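Equipment > Hand Tools > Wester Paired Grippers

3 min read

I'm Eulalia Paredes, and I put the Wester grippers on this page after using them at our Roddale shop since August. You hold one in each hand, and what you do with them becomes the lesson for the robot arms later on. Simple as that! We practice on ordinary household stuff, moving it around a table until the moves feel natural.
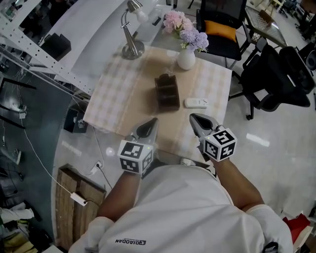 My worry going in was wrists. I used to do tidy-up and packing runs bare-handed for a full shift, and now I do two hours with the grippers and then swap with Constanza Aravena (she's faster than me, I've made my peace with it). The arms have taken over the dull repeat runs at night, so the late shift is gone, and I don't miss it one bit. What I do miss is chatting while I work – you have to pay attention with these on. Give a new person about 14 days before you judge them.

What we keep out on the bench:
- the pair of grippers, with their marker cubes on
- a checkered cloth
- a desk lamp and a vase of flowers, for practice with taller things 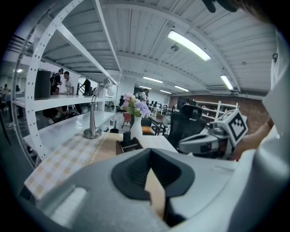 Ordering and loans

Pairs ship from Vatside. You can borrow a set for 7 days before buying, and I'd say do it, and let the people who'll be holding them pick the week. Ask for me or Constanza, any day but Sunday, after 8 in the morning.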